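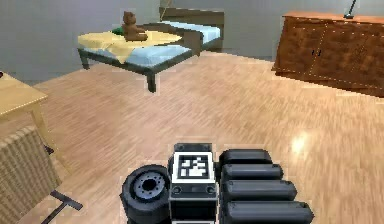
Stomeo Night Lip Balm is a thick balm for dry lips, made in small batches at our workshop in Evumholm. You put on a thin layer before sleep and leave it until morning. Keep it where you will remember it, and if your bed is a low one, the jar can stand on the plank floor next to it. The colour is a soft honey and the flavour is very light.

One jar is 11 g and should last you the winter, if you start in November. We pour 400 jars in each batch.

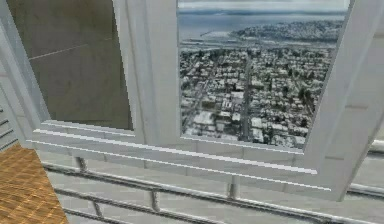 Lại wrote to us that the balm is too heavy under lipstick, and she prefers our Flirer stick for daytime. We agree with her.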